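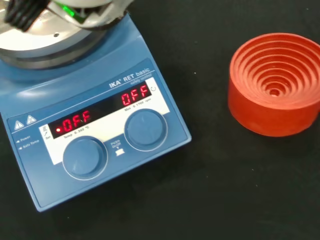

Attachment 1 – wrist view over the stirrer, both readouts showing off

Ticket: Arm stops above hot plate, will not go down to the plate
Queue: Bench automation, Borow lab
Opened by: Nabila Rondonuwu
Status: Closed, rule change requested

Nabila Rondonuwu, Saturday 9:40 am
Hello all, and sorry to drop this on you over the weekend! The arm travels to the stirrer nicely, gets itself over the plate and then sits there with "approach refused, heat source state unknown". I have tried 8 times now. Both displays read off, so as far as I can tell the stirrer is doing exactly what our bench rules ask of it before the fingers go anywhere near the plate. I restarted the Zedia controller once, with no change. I have not touched the override and I don't plan to.

Mwanaisha Mwaipopo, Saturday 10:15 am
Good morning Nabila, and thank you for leaving the override alone, it makes my life so much easier. Could you send me the rule file version? It should be in the header of the Santoso job log. Please also tell me what the log has for plate temperature, if it has anything at all.

Nabila Rondonuwu, Saturday 10:32 am
Rule file 2, and the plate temperature field is blank. Is that normal?

Mwanaisha Mwaipopo, Saturday 11:05 am
Blank is our culprit, I'm fairly sure. Rule file 2 wants two things before a close approach: heating off, and a plate reading under the limit. "OFF" on the display covers the first one only. A plate can be switched off and still be plenty hot, and the old file let that slip by (we all got a bit too comfortable with it). With no reading, the arm has to treat the plate as hot and stay up. So it is behaving as written, annoying as that is on a Saturday.

Please do this, in order:
1. Send the arm home from the pendant.
2. Check the probe cable at the Woswood input box and reseat it.
3. Wait until the log shows a plate value.
4. Run the approach again at 70 percent speed.

Nabila Rondonuwu, Saturday 11:50 am
The cable was hanging almost all the way out, I'm embarrassed to say. I reseated it, the value came back well under the limit, and the approach ran clean at 70 and then at 80. Thank you so much for your patience!

Mwanaisha Mwaipopo, Saturday 12:10 pm
Lovely, and please don't be embarrassed – that connector has caught me too. I've asked for the message to say "no plate reading" when the field is blank, and for the cable check to go on the start-of-day sheet. Closing this one.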